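Moving the bathroom (sort of)

2018-05-17

So we did it. After two years of saying "next spring," the downstairs bathroom is finally getting ripped up, and I've been brushing my teeth at the kitchen sink like a college kid. I said I'd write about the house more often this year and then wrote about soup four times in a row, so this is me making good.

If you're new: we bought the house on Clumell Street knowing the plumbing was bad. The inspector used the word "tired," which is a very polite word for a pipe. The downstairs bathroom is tiny, with a door that opens inward and hits your knees if you're sitting down and someone barges in (my sister, every single visit). The tile was a brownish pink. I can't tell you how many people have said "oh, it's retro!" in the voice they use for babies with funny ears.

Anyway! The plan was to keep everything where it was, because moving a drain costs real money. Then Meinir Lewis came over to look at the floor. She's our plumber now and I would trust her with my bank password. She put her hand flat on the wall behind the sink, tapped it a few times and asked whether we'd ever thought about swinging the door the other way and turning the toilet to face the window wall. We had not! It had never once crossed our minds! We'd spent so many evenings shuffling little paper rectangles on graph paper and not one of them had a door that opened out.

Turning the toilet added 400 dollars to the quote. I know that's a lot for a quarter turn. But you get so much floor back, and the sink can be a proper sink, one where you can wash your face without water running down your elbows onto the mat. Shahram wanted to sleep on it. He slept on it, and then over breakfast he said "fine, the door," and that was the whole discussion.

The tile has been the hard part. I wanted green, he wanted anything that wasn't pink, and the store had a wall of samples that all looked the same under those lights. We brought home a stack and leaned them around the hallway and looked at them in the morning, then at night with the lamp on. The one I loved in the store turned the color of a hospital hallway by dinnertime. The winner is a soft gray-green called Ullasus, and I have no idea what that means, and neither did the guy who sold it to us. We ordered 300 of them, with extras for the ones I'm going to drop.

A word about ordering extras. My friend Leen did her kitchen in September, came up short by one row, and the replacement box was from a different batch. You can see it from across the room. She hung a calendar over it. Order extras.

Demolition was loud and quick and there is still dust inside the piano. Under the pink tile was linoleum, and under the linoleum was more linoleum, with a pattern of little yellow baskets that I kind of loved? I saved a square of it. It's on the fridge. Shahram thinks it's gross and he's probably right, but my grandmother had something very close to it in her laundry room and I got a bit teary holding it, standing there in a dust mask.

Choosing the toilet itself, you'd think, would take five minutes. It took most of a weekend. Round or long bowl, high or regular, one piece or two, soft-close lid or the kind that goes off like a gunshot in the middle of the night. I read so many reviews. People have very strong feelings, and they will share them with a stranger in great detail. In the end I wanted plain white, easy to wipe down, no gold handle, and that narrowed it down nicely.
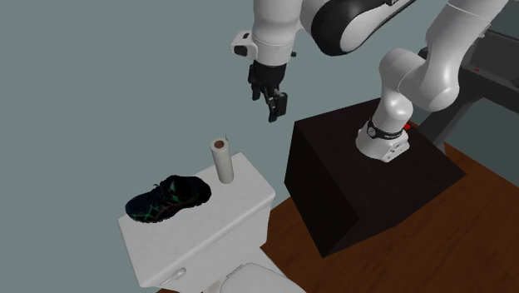
Plain old white, gray-green behind it. I'm sold on the combo.

The vanity is still undecided. There's one from Kekana with deep drawers that I keep going back to, but it's close to the top of the 1000 dollars we set aside, and that's before a faucet. Shahla says to look at secondhand dressers and cut a hole in the top. Shahla also owns a jigsaw and isn't afraid of it. I'm afraid of it. But she offered to come do the cutting if I feed her, so now I'm looking at dressers too, and I've gone from one decision to about a million.

Next up is the subfloor, then the new drain, then Meinir says we can start talking about tile. I still need to pick grout. If you have a gray grout you love that doesn't go grubby by the door, please leave it in the comments, with the exact name. "Light gray" is no help to me at this point, I have eleven light grays taped to the hallway wall.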